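Speaker notes: "The Coffee Corner", lunchtime talk, Kelow office, May

Slot is 16 minutes including questions, so don't ramble about grinders. Put the clicker in the right hand this time.

OPENING

Hello everyone, thanks for giving up part of your lunch. I look after the kitchens at Kelow, and before that I did the same job at Plonano, so I've spent far too much of my life thinking about where people put their cups. Today I want to talk about one table. One! We got through 3,410 capsules on it last year and I'd like to tell you what I learned from wiping it down.

(Pause. Somebody will ask if that's a lot. It's a fair bit for an office our size.)

When I started, the coffee things lived on a worktop between the sink and the microwave. You couldn't stand there without being in somebody's way, and the queue went out past the fridge. So the first thing I did was move the lot on to a table of its own. Cost us 800 all in, and most of that was the table, which came from Śliwiński and took ages to arrive.

SLIDE 2, THE GLASS
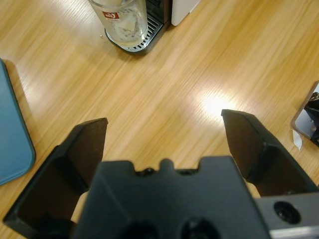 Glass on the drip tray, small amount in the bottom. Note the table just to the left of the tray.

Ask the room: who uses a glass and who uses a mug? Wait for hands. I was a mug person for years and I've gone over to glass for short coffees, because you can see what you've got and stop fretting about it. A tall mug is a nuisance anyway on a machine like ours, you end up tilting it in under the spout and then it dribbles down the side.

Then the crumbs-or-drips question. I wipe around the drip tray every afternoon at four, and whatever I find is always within a hand's width of it. The rest of the table stays lovely. So if you only ever wipe one bit, wipe that bit! A damp cloth, then a dry one, going with the grain. Please, no spray on the wood. I did that at Plonano and we had a cloudy patch for as long as I worked there.

The drip tray itself wants emptying before you think it does. Lift the grate off, tip, rinse, back on. If you wait until it's full you'll carry it across the kitchen like a bowl of soup.

SLIDE 3, WHAT GETS A PLACE ON THE TABLE

My rule is that a thing has to be used with the coffee or it goes in the cupboard. That sounds fierce, I know. We've had a toaster try to move in, and a pot plant, and a box of leaflets from the Vakdale open day that sat there until I took it upstairs myself.

Machine in the middle towards the back, long side facing you, so you can get at the spout and see the water without leaning over anything. Capsules over on the right, up on a wire stand where the colours show. I do like the stand. In the old drawer people rummaged, and the purple ones always ended up at the bottom and everyone thought we'd run out. 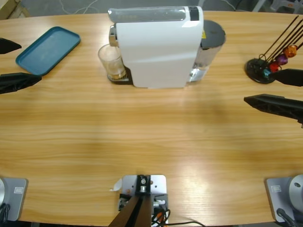 The tray on the left took me the longest to settle on. It's plain plastic, nothing clever, and it's for spoons and sugar at busy times and then gets cleared and wiped. I tried a basket first and it collected sugar in the weave, horrible. With a raised rim the mess stays put, and you can carry the whole thing to the sink in one go.

Leave some bare wood at the front as well. People need somewhere to put their phone down.

SLIDE 4, NUMBERS AND MOANS

We keep up to 300 capsules in the cupboard and I reorder when the last box gets opened. Skip this bit if time's short.

Likely moans: no decaf (there is, ask me), the water needs filling too often (yes, whoever finds it low fills it), why can't we have two machines (see the 800).

FINISH

Ask them to go and look at their own kitchen table this afternoon and take one thing off it. Handout's by the door. Questions, then get the room back to Vakdale people by half past one, they've booked it straight after us.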